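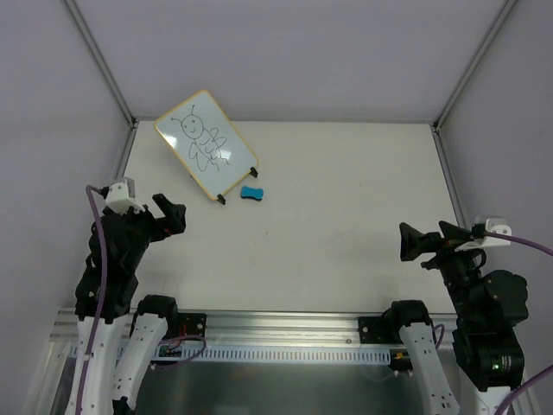 Ferdinand Lüthi wipes his whiteboards with an old sock, and he'll tell you so before you've even taken your coat off! I'd gone over to talk about work surfaces (yes, I do this for fun) and we got onto boards within a minute.

"People buy the spray first," he told me. "Start with a dry cloth. If the ink has been there since November, then get the spray."

He used to run a little supply store called Plellden, where he says he sold 2,000 boards, most of them on the small side, and he's still fond of the kind you can set down on a table. White on white doesn't bother him. "I like a pale table with pale walls. You see the writing and that's it."

And the scuffs? I worry about scuffs on matte tops, I really do. He just laughed. "A few faint ones are fine. Leave them alone. I scrubbed one for 30 minutes once and made a shiny patch, and that shiny patch is all I saw for years."

I asked what he writes on his own board at home. Groceries, mostly, and his sister's phone number, which he has never managed to learn.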